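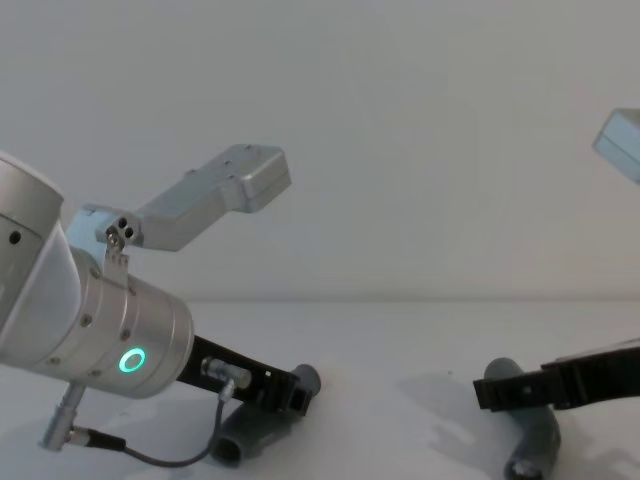

Tornside library to reopen its reading room

28 May 2021

After being closed since January, the much-loved reading room at the Tornside public library will open its doors again next month, and the staff say they can hardly wait to see familiar faces back in the armchairs.

The room has new carpet, better lamps and 15 more seats than before – four of them by the big window, where regulars used to turn up early to claim a spot. The old oak shelves have been cleaned and put back just where they were, which will please a good many people who wrote in to ask.

More than 2,784 books came back through the return slot during the closure, and every last one has been shelved. The Brunetti bakery across Toledo Street has kindly offered coffee and rolls on opening morning, for as long as they last.

Visitors don't need to book, though story hour for the little ones does fill up fast, so parents may want to call the front desk ahead of time.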